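Oct 30, 2024
By the Plirgate course writers

Chapter 14
Saying What You Would Do: Doctrine, Signals, and the Art of Being Believed

Every army has plans, and most armies keep them in a safe. A military doctrine is the odd sibling of the plan: a document about the use of force that its authors very much want strangers to read. It gets printed, translated, and handed to reporters. If the strangers fail to read it, someone gives a speech to remind them.

This chapter is about why states publish such things, who the intended readers are, and how much a student of security policy should believe. The short answer to the last question is "some of it," and the rest of the chapter is spent on which parts.

We will work mainly with the case of Caso and Desmet, two neighbors who share a river, a rail line, and a long list of grievances. Caso is the larger. Desmet has the better harbor, at Tunby, and has never been allowed to forget it. Both countries revised their doctrines in the same November, and each claimed to be responding to the other.

14.1 Three readers, one document

Caso's doctrine runs to 212 numbered paragraphs. A diplomat reading it for the first time will notice that the first 30 or so say almost nothing. The world is changing. Threats are becoming more complex. Caso seeks peace. You could swap in the name of nearly any country and lose nothing but the map on the cover.

Those paragraphs are for the home audience, and they do honest work there. They tell taxpayers that somebody is paying attention. They also give each branch of the armed forces one sentence to point to when the budget is drawn up, and a branch that finds no sentence of its own will make its feelings known before the ink dries.

The second reader is the rival. For this reader the important passage is usually short and placed late. In Caso's case it is a single paragraph on the defense of "vital crossings," which the previous edition had called "crossings." Desmet's foreign ministry held meetings over the word "vital" for most of a month. Was it a threat to the rail bridge? A hint about Tunby? A nervous editor? The ministry could not tell, and the uncertainty was probably worth more to Caso than another tank brigade.

The third reader is the ally, who wants to know whether the promises made over dinner have survived the trip to the printer. Allies read for verbs. "Will assist" is a good verb. "May consider assisting" is what you say to a cousin who is moving house.

Trouble starts when the three readers compare notes. A sentence tough enough to please the voters may alarm the rival, and a sentence soft enough to calm the rival may send the ally shopping for a new friend. Much of the fog in these texts is there on purpose, laid down by drafters who had to keep all three in the room.

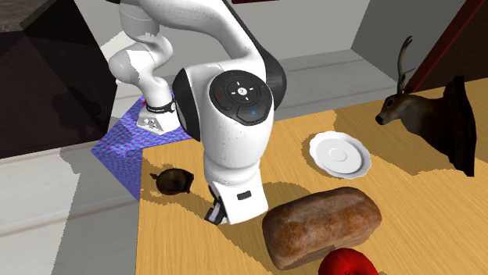 14.2 Cheap words and costly ones

Talk is cheap, and states know that other states know it. A threat in print therefore needs something behind it, and scholars of the subject speak of costly signals: acts that a bluffing government would rather not pay for. Moving troops is costly. Signing a treaty with inspectors in it is costly. Standing on a balcony is free, whatever it does to the knees.

Desmet's reply to the "vital crossings" paragraph makes a useful comparison. Its own new doctrine called the harbor "inseparable from the nation," a handsome phrase that cost nothing. In the same season, though, it moved 1,656 soldiers from barracks in the south to camps near Tunby and asked parliament to pay for winter housing. Caso's analysts shrugged at the phrase. They read the housing bill twice. Soldiers can be sent home on a whim, but heated buildings suggest that someone means to stay.

Observers often get this backward. They quote the loudest sentence in the doctrine and skip the construction budget, which has no adjectives and is very dull.

14.3 When the threat works too well

A threat is meant to stop the other side from doing something. It can also persuade the other side that time is running out. Desmet saw its new camps as a fence. From across the river they looked like a starting line, and Caso answered by calling up 1,919 reservists, purely as a precaution. Desmet's next precaution followed. Each government could say truthfully that it had only reacted, and each did, at length.

This is the security dilemma, and we will spend the rest of the chapter on it. Before going on, read the extracts from both doctrines in the appendix and mark each sentence with the reader you think it was written for. Leave the sentences you cannot place unmarked. We will come back to them in 14.6, where the two governments disagree about what they meant as well.

Contact: Plirgate textbook desk | Copyright Plirgate, all rights reserved | Back to top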